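Potar Shared Kitchen Program
Progress Report, Period 4
Submitted to: Pomel
Prepared by: Ho-yin Tsai, program lead
Covers: July through October

1. Status in brief

Work packages A (batch records) and B (acidity control) are on schedule. Work package C (shelf life) is behind by about one month because of the incubator fault described in section 4. Work package D (labels and cost sheets) started early and is ahead of plan. No change to the end date is requested. One budget transfer is requested in section 7.

The program continues to support 7 small producers making sauces, pickles and cooked pastes in jars. One producer listed in the Period 3 report withdrew after moving out of the county. The place was filled from the waiting list in August. The new producer makes a single product, a cooked onion relish, and has completed intake.

2. Work package A: batch records

The paper batch sheet was replaced in July by a two-page version. The old sheet had one line for temperature and one for pH, and producers often wrote the reading without the time or the point in the process at which it was taken. The new sheet has separate lines for end of cook, start of fill, end of fill and after cooling. Jar count and lid lot number moved to the second page with the storage record.

A total of 177 batches were logged in the period. Every sheet was checked against the scheduled process for that product. Faults were sorted as follows:

Missing entry, value recovered from the producer on the same day: accepted with note.
Missing entry, value not recovered: batch held, then retested for pH or discarded.
Value outside the scheduled process: batch held, reviewed by the program lead.

The most common missing entry is the fill temperature of the last jar. Producers working alone tend to take it late, after lids are on, or skip it. A laminated reminder was tried in August without a visible change in the sheets. In September the line was moved to the top of page two, where the jar count has to be written anyway, and the number of blanks fell. We will leave it there.

Records are scanned at the end of each week and stored by product and then by batch number. The Period 3 comment from Pomel about duplicate batch numbers has been closed. Numbers are now issued from a single book kept at the Ansah site, and a producer cannot start filling without one.

3. Work package B: acidity control

All products in the program are acidified or naturally acid, with a program limit set below the regulatory one. Measurement is done with two bench meters from Jileck. Both meters are calibrated at the start of each session with two buffers, and the slope is written on the session log. Meter 2 showed slow response in late August. The probe was cleaned and soaked, and the response returned to normal for a short time, then slowed again. The probe was replaced. Readings taken on Meter 2 in the affected weeks were compared with retained samples on Meter 1, and the differences were smaller than the margin built into the limit. No product was recalled or discarded on this account.

Chunky products remain the harder case. The liquid reaches its final pH well before the solids do, and a reading taken on the day of filling can look better than the true value for the blended jar. The procedure now calls for a blended sample on the day after filling, with the batch held until that reading is entered. Producers have accepted this, although it means a second visit. Two of them share the visit and read each other's samples, which is allowed as long as the name of the reader is on the sheet.

Small trial cooks are used to settle a recipe before a full batch is scheduled. They are kept to a few jars and are run at a table with modest equipment, so that the steam kettle is not tied up. Trial cooks are not logged as batches and their product may not be sold. The trial sheet records starting weight, final weight, vinegar strength and the pH of the blended sample.

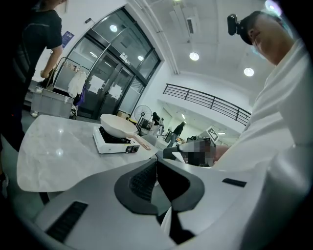

Table with portable gas stove at right.

Scaling from trial to full batch has caused less trouble than expected for thin sauces. For pastes the evaporation rate does not carry over. A wide pan on a small burner loses water faster for its volume than the kettle does, so the trial product comes out thicker and slightly more acid than the kettle product at the same cook time. We now scale on final weight and ignore cook time. The scheduled process still sets a minimum time at temperature, and this was met in all accepted batches.

4. Work package C: shelf life

The shelf-life plan calls for jars of each product to be stored at room temperature and in a warm incubator, with pulls at set intervals. Each pull is checked for pH, vacuum, color, separation and odor. Room temperature storage ran without interruption.

The incubator failed in early September. The controller held the set point on its display while the cabinet cooled. The independent thermometer inside the door showed the drop, but it was read only at pull times, so the exact start of the fault is not known. We have treated the whole interval since the previous reading as lost. Affected jars were removed from the warm series and kept as extra room temperature samples.

The controller was repaired under the service agreement. The warm series was restarted with fresh jars for every product whose interval had been broken. The door thermometer is now read daily and written on a card taped to the cabinet, and a second logging thermometer has been placed on the lower shelf.

Results available so far are partial and come mostly from the room temperature series. Color loss is the first change in the red pepper products and appears near the lid. Separation in the two thin sauces is cosmetic and reverses on shaking. Vacuum has held in all jars pulled, with one exception that was traced to a chipped rim. The onion relish entered the plan too late to report.

5. Site use and training

The Ansah site was open to producers on the agreed schedule except for one afternoon of plumbing work. Booking is by half-day. Morning slots fill first. To spread the load, late slots now include use of the cold room overnight at no added charge, and demand for them has risen slightly.

Four group training sessions were held in the period, on the following topics:

Meter calibration and care of probes
Filling and closing, including rim inspection
Cleaning and changeover between products with different allergens
Reading a scheduled process

The allergen session drew the most questions. Several producers were rinsing utensils between products and washing fully only at the end of the slot. The changeover sheet now requires a full wash between any two products with different allergen statements, and the slot plan allows for it. Mustard and sesame are the two ingredients that matter most in the current product mix.

Hair restraint and hand washing are checked at the start of each slot. The site rule applies to anyone handling open food or open jars. Spare caps, gloves and aprons are stocked by the door, and use of caps is higher than budgeted. The supplier changed the pack size in August and the reorder point has been reset to match.

Attendance at training is recorded by producer and not by person. Pomel asked in its Period 3 response whether helpers brought in by producers are also trained. At present they receive the short site orientation only. From the next period, any helper who takes readings or closes jars will have to attend the sessions on meters and filling. Sign-in sheets will be changed to list helpers by name. 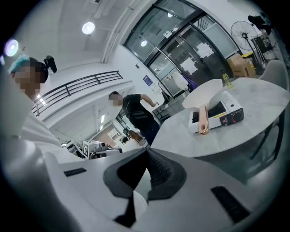

6. Work package D: labels and cost sheets

Draft labels have been reviewed for all but one of the products. Frequent corrections were ingredient order after cooking loss, net weight type size, and compound ingredients listed without their parts. Soy sauce was the usual compound ingredient at fault.

The cost sheet was issued in September. It asks for ingredient cost, jar and lid cost, slot fee, labor hours and losses. Most producers had left out their own labor and the jars kept back for testing. With both included, the cost per jar rises enough that two producers have changed their wholesale price. One has dropped the smallest jar size. The sheet does not yet handle shared ingredient purchases, and a revised version is in progress.

7. Budget

Spending is in line with the plan for staff and site fees. The testing line is underspent by $3,000, mainly from outside analyses postponed with the warm series. The supplies line is close to its limit after the replacement probe and the higher use of caps and gloves.

We request approval to move part of the testing underspend to supplies. The postponed analyses will be fewer than first planned, as two closely related products can be covered by one worst-case formula, and the remaining testing funds are enough for them. A line-by-line statement is attached separately.

8. Risks

Warm series: a second interruption would leave too little time to complete the plan before the final report. A spare controller has been priced but not ordered.

Jars: the standard jar has been on backorder twice. A change of jar would require new fill temperature checks for every affected product.

Meter 1: the probe is the same age as the one that failed on Meter 2. It will be replaced in the next period whatever its condition.

9. Plan for the next period

Complete the first full set of warm series pulls.
Bring the onion relish into the shelf-life plan.
Extend meter and filling training to helpers.
Issue the revised cost sheet with shared purchases.
Send the outside laboratory samples for the worst-case formulas.
Submit draft text for the producer handbook to Pomel for comment.

Questions on sections 4 and 7 should go to Ho-yin Tsai at the program office.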